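Prolari Korau 448 – Gepäckträgertasche für Reiserad und Randonneur

Die Korau 448 ist eine einzeln verwendbare Hinterradtasche für mehrtägige Touren mit Zelt- oder Hotelübernachtung. Der Korpus besteht aus beidseitig beschichtetem Polyestergewebe, die Nähte sind hochfrequenzverschweißt. Der Rollverschluss ist ab drei Umschlägen spritzwasserdicht, für das Untertauchen ist die Tasche nicht ausgelegt.

Das Leergewicht beträgt 1232 g einschließlich Schultergurt. Die Tasche ist 448 mm hoch und am Boden 318 mm breit. Bei Rahmen mit kurzen Kettenstreben ist vor dem Kauf der Fersenabstand zu prüfen; die Aufhängung lässt sich dazu werkzeuglos nach hinten versetzen.

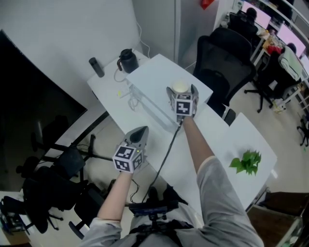 Am langen weißen Tisch, beide Hände in grauen Handgreifern.

Die Haken des Systems Skiver passen auf Trägerrohre mit 8 bis 16 mm Durchmesser. Reduziereinsätze für 8, 10 und 12 mm liegen bei. Der untere Haltebügel ist drehbar und muss hinter der Trägerstrebe einrasten. Auf Schotterpisten empfiehlt sich die Kontrolle der Schrauben nach jeder Tagesetappe (Innensechskant 3 mm, Anzugsmoment 2 Nm).

Technische Daten
Artikelnummer: 1428
Höhe: 448 mm
Breite unten: 318 mm
Gewicht: 1232 g
Zuladung: max. 9 kg
Farben: Schiefer, Oliv, Signalgelb
Lieferumfang: Tasche, Schultergurt, Einsätze, Montageanleitung

Die Innentasche mit Reißverschluss nimmt Karten bis DIN A4 auf. Ein Laptopfach ist nicht vorhanden. Für Fähr- und Busfahrten kann der Schultergurt am Rollverschluss eingehängt werden, die Haken bleiben dabei montiert.

Der Zuschnitt geht auf einen Entwurf des Ateliers Þrastardóttir zurück. Ersatzhaken und Flickmaterial sind einzeln erhältlich. Die Farbe Oliv ist ab April wieder lieferbar.

318 Mal geteilt
14 Kommentare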